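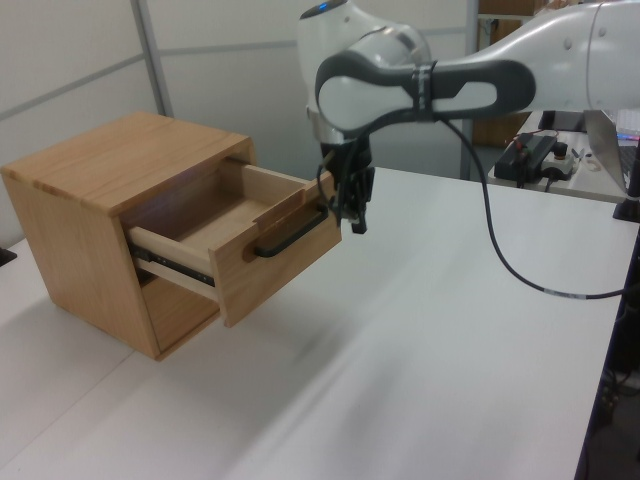

Sticky drawers. Had three messages about them this week so doing it now, quickly, before I start on the gutters. Most of the time it's dirt. Dust plus old grease plus whatever fell down the side (rice, in my kitchen, always rice). If yours is a small wooden one on a metal slide, like the oak cabinet with the black bar handle, pull it partway out and you get a good look at the rail down the side. Dark strip, little holes, easy to see what's what. Wipe that first before buying anything. Dry cloth, then a cloth with a drop of dish soap, then dry again.

Still sticking? Empty the drawer. All of it. An overloaded drawer drags and no amount of spray fixes that.

Next, the screws. Snug, not cranked down. A screw head standing proud by a hair will catch every single time you close it. Use a hand screwdriver for this. The drill will strip the hole in old wood and then you have a new job.

Stripped hole already? Wooden toothpick, dab of wood glue, snap it off flush, leave overnight, screw back in. My neighbor Vilho Kuusisto uses a matchstick with the head cut off. Same thing.

What to put on the rail: dry silicone spray or a dry PTFE one, tiny bit. I've been on the same can of Prokance for 2 years. Cooking oil no. Butter no (yes someone asked). It goes gummy and picks up crumbs.

Wood on wood runners, no metal: candle stub. Plain white candle, rub it along the bottom edges of the drawer and along the runner, slide in and out a few times, rub again. Bar soap works too but I find it goes tacky in July when the kitchen is steamy. Candle is better.

Swollen drawer in summer. Don't sand it yet! Wait for a dry week or put a fan on it with the drawer out. I sanded one in a hot spell and by winter it rattled like a tambourine. If it still sticks when the weather's dry, find the shiny spot, that's where it's rubbing, and take that down with fine paper. A few strokes. Try it. A few more.

Loose handle. Take the screw out from the inside, put a small washer on, back in. If the screw is too long and the handle wobbles even when its tight, the washer fixes that as well. Replacing a bar handle, measure center of hole to center of hole, not end to end. I ordered a set from Hililine going by the overall length and had to send the lot back.

Smelly drawer. Vacuum, then wipe with half vinegar half water, cloth wrung out hard, you don't want bare wood soaking. Leave it open for a day. Then a saucer of baking soda inside overnight. Old pine dressers sometimes need a coat of clear shellac on the inside, everything else just covers the smell up for a week.

Liners. Cut a paper template first. Newspaper is fine. Press it in the corners, crease with your thumbnail, cut a touch inside the line. Non-adhesive liner only, please. I spent most of an evening scraping the sticky kind off a drawer bottom with a hair dryer and an old bank card and it still looks like a map. The ribbed stuff from Stelcombe stays put by itself and you can rinse it in the sink.

Sagging bottom panel. Drawer out, everything out, turn it upside down. Push the panel back in its groove, run wood glue along the joint, something heavy on top. Give it 15 minutes before you move it and a whole night before you load it. Really saggy ones, glue a thin strip of wood across the middle underneath, just check there's clearence first or it will scrape on the shelf below.

Rūta Juška wrote in to say she sticks felt dots on the back corners of the cabinet so the drawer closes quiet. Tried it, works, they fall off after a few months, put new ones on.

Drawer that drifts open on its own: cabinet isn't level. Put a marble on top and watch. Folded card under the front feet usually does it.

Next time squeaky hinges, and the cutting board question, haven't forgotten. If you've asked about the tall freezer door seal I'm still waiting on the part.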